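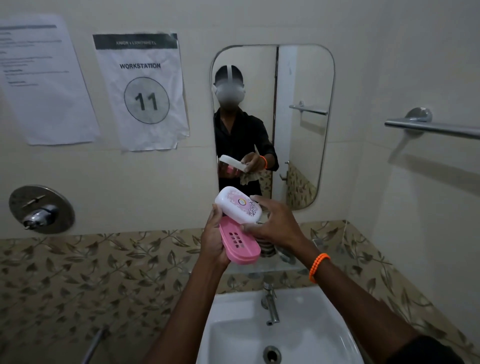

**Ticket 1393 — soap going to mush, small bathroom, Plavov house**
Opened July 6, 2022 by Orlando Restrepo
Status: open, waiting on a reply

Hello all, and sorry in advance for the length of this one. The bar soap in the small bathroom keeps turning into a sort of paste, and by the end of the week there's a grey puddle under it and half a bar gone down the sink. We get our bars from Agudelo in boxes of 25, and we're going through them at a rate that makes me wince. My first thought was the soap box, the one with the pink base and the flowery white lid, so I began there. The base has little rectangular holes punched through it, so in theory the water has somewhere to go.

What I've tried so far, in order:

1. Left the lid off overnight. The bar was a bit firmer in the morning, but it was back to paste by dinner time (we're a busy household and everyone washes up at once).
2. Soaked the base in hot water with a good splash of vinegar for 25 minutes, then went over the holes with an old toothbrush. A surprising amount of gunk came out, and I felt quite pleased with myself!
3. Dried everything off with a cloth before putting a fresh bar in. I've been making a habit of this at the end of the day, holding the pink piece upright and pressing the bundled cloth against the top of it.
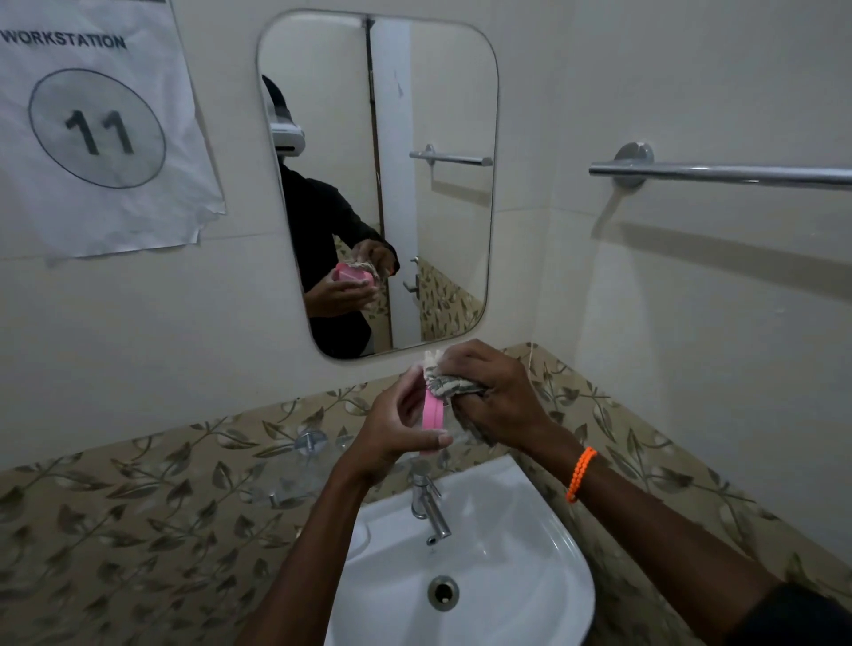

4. Swapped the Agudelo bar for a Pusach one, which is harder and weighs 200 grams. It lasted longer, I'll give it that, but the underside still went soft and the same grey ring appeared.

### Where I've got to

I think it's the way the base sits. The holes are clear now, I'm sure of it, and if I tip the thing up on its end the water runs straight through. 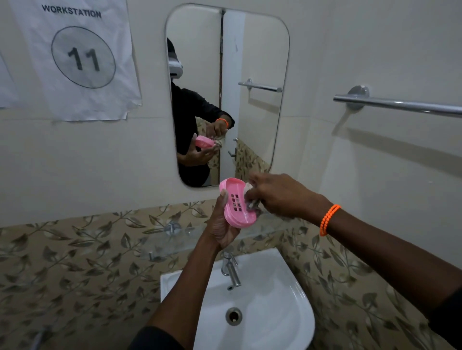
Put it back down flat, though, and the water has no room to get away, so the poor bar just sits there and stews. I cut two strips of cork and slid them underneath as feet, and after three days the soap was noticeably better — dry on top, only a touch tacky below. The cork is already going dark and I don't love the idea of mould, so I wouldn't call it fixed.

### What I'm asking for

Could someone at Prurdale tell me whether there are rubber feet that would suit a smooth plastic base, and whether the glue will cope with a daily rinse? Small and clear would be lovely, or white if that's the only colour. I'd sooner keep the box than replace it, as the lid is rather sweet and I've grown fond of it.

I'll leave the cork in for now and add a note here once the next bar is finished.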